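Pisow controller notes
Baluvthorpe Robotics Group, July
2 min read

4.2 Grip force limits for soft food

The planner, Judum, gives each arm a grasp pose and a closing width. Early versions closed to a fixed width, which suited boxed goods but squashed bread. We replaced this with a force limit set by item class and checked on every control cycle. Behaviour near the limit was logged over 541 grasps using 11 items. Most faults came from the width estimate, which read low when filling showed at a cut edge. Fig. 4 shows the right arm at a sandwich, with the other items left in place so that the collision check has to plan around them.

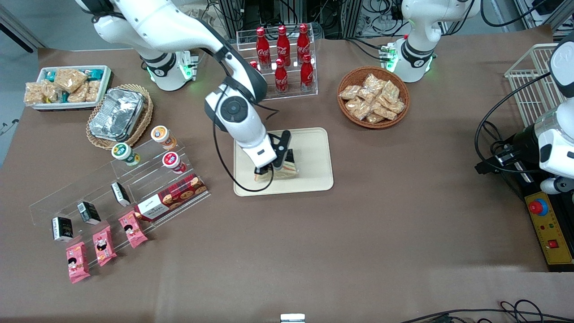 Figure 4. Right gripper closed on a sandwich on the centre tray.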